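Notes for my talk, Trellorstead library evening, downstairs room

OK, start before people have finished sitting down. Say hi. Ask who has a drawer at home that they can't fully open. (Wait for hands, it's always most of them.)

So I want to talk tonight about paper. Letters, receipts, warranties for toasters that died years ago. When I moved out of my old place in Berka I packed 14 boxes of it, and I carried every one of them up the stairs myself, and then I didn't open them for 3 years! Tell the stairs story here if the room feels friendly. Skip it if the projector ate up time. 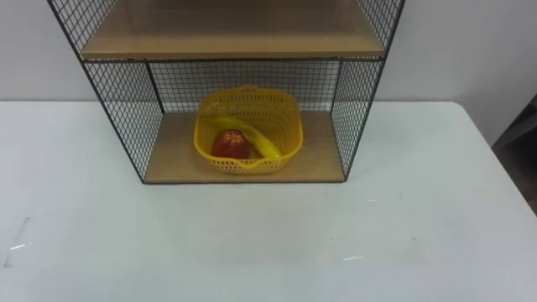 Words and slides: your speaker, the Berka paper hoarder

First thing I tried was scanning. I bought a scanner, I was so excited, and I got through over 160 pages the first weekend. Then I went to look for my lease and couldn't find it, as every file was called scan-something. Pause for the laugh. Scanning a mess gives you a mess on a screen.

What worked was much duller – one box at a time, on the kitchen floor, with the radio on. Keep pile, shred pile, "ask my sister" pile. I set a timer for 40 minutes and when it rang I stopped, even in the middle of an envelope.
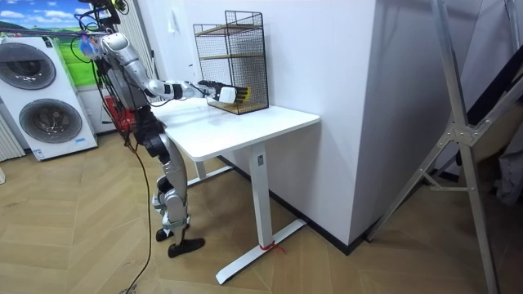

The ask-my-sister pile got huge, by the way. Half of it was about our grandmother's house on Chávez Street and neither of us wanted to be the one to throw it out. We ended up reading a lot of it out loud over the phone. There's a plumber's bill in there with a recipe for plum cake on the back, and I'm going to read you the recipe now. (It's in the green folder. Don't forget the green folder!!)

Next bit is names for folders. Use words you'd say out loud. Mine are House, Car, Doctor, Taxes, and Ulier, who are the insurance people and who send so much mail they get their own.

Then questions. Someone will ask how long to keep tax stuff – say check the current rules, don't guess a number. Hand out the sheets at the door, and stack the chairs before nine.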